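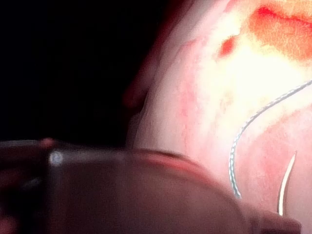 Last changed: April 22, 2020

Suturing bench, Relberg Building
Notebook 27, continued from the previous entry
Entry by: Halina Michalski

Purpose of session. To continue the needle handling work under the Lougher protocol, with attention to the surface condition of the specimen before the first bite is taken. The previous entry left open the question of whether surface marks should be recorded at the start of a session or only on return to storage. It is now settled that they are recorded at both points.

Specimen. The working surface is smooth and pale pink, with a pronounced dome. There is a patch of orange-red staining with irregular edges and deeper red streaks, and a small, separate red spot a short distance from it. The cause of the staining has not been established. It should not be written up as a result of handling, as the earlier sheets do not describe the surface in enough detail to allow a comparison. Colleagues are asked to use the words "patch" and "spot" for these two marks in all later entries so that the records can be matched.

The crown of the dome reads as nearly white under the present lighting. Color notes made there are of little use. Color should be judged on the shoulder of the fold, where the surface is darker and redder, and the lamp setting written beside the note.

Needle. Curved steel, taken from the Orkelier box now in use. The box label has come away and the stock number has been copied from the delivery slip as 2,887. The slip is filed inside the back cover of this notebook. Straight needles are not part of the protocol and are to be returned to the general drawer if found in the bench tray.

Grip. The protocol sheet calls for the needle to be held at the tip of the jaws and for the grip to be checked over the specimen before any contact is made. Two points on this step have been raised by colleagues and are noted for the next revision:

The sheet does not say how far above the surface the check is to be made. "Slightly above" has been the working habit at this bench and is proposed as the wording.

The sheet gives no instruction for the case in which the needle turns in the jaws. The proposal is to withdraw, set the needle down in the tray, and take it up again. It is not to be corrected by pressing it against the specimen.

On the matter of shadow, the side lamp is to remain where it is. The soft shadow under the jaw tip is a fair guide to height, and a colleague who moved the lamp last June reported more difficulty in judging the approach, with no gain in visibility elsewhere. 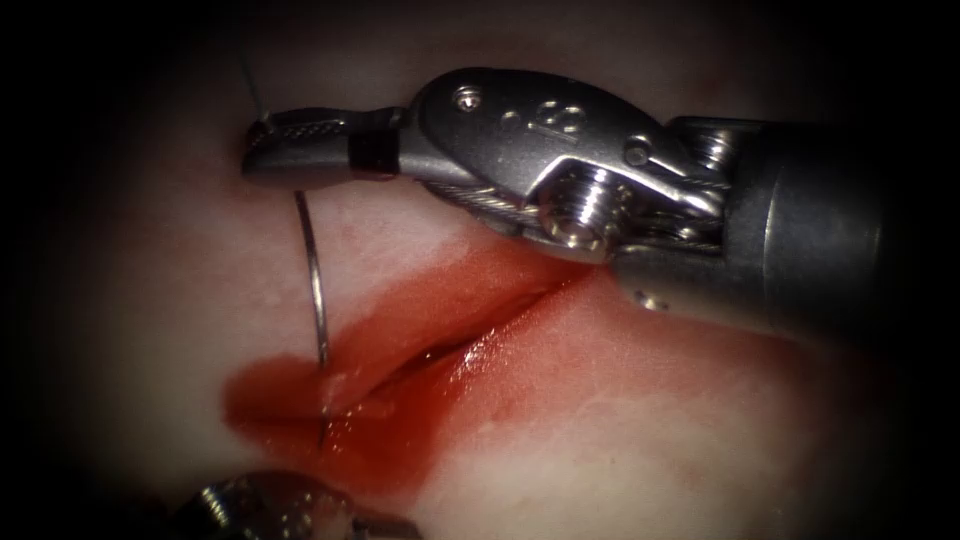
It was also suggested that a second lamp be fitted on the opposite side. This has been declined for the present. The request may be raised again when the Kilura order is placed.

Timing. Sessions are limited to 40 minutes from the moment the specimen is uncovered. The limit includes the opening surface notes, which have tended to be rushed. Anyone who needs longer for the notes should shorten the practice — the notes are the part other people have to rely on.

Cleaning. The textured inner faces of the jaws are to be inspected under the bench magnifier at the end of each session, and the brush used along the grain of the pattern, then across it. The wrist is wiped with the lint-free cloth only. Cloths from the sink area shed fibers and must not be used for this. Needles go into the sharps container and are entered on the sheet by the person who used them.

Records. Storage sheet 1,105 has been opened for this specimen. The field for surface marks is too small for the wording agreed above, so the back of the sheet may be used, with "see over" written in the field.

Outstanding:
Revised wording for the grip check, to be circulated by H. Michalski.
New label for the needle box.
Replacement brush for the bench; the present one is splayed at the end.
Confirm with stores whether the specimen covers may be ordered separately.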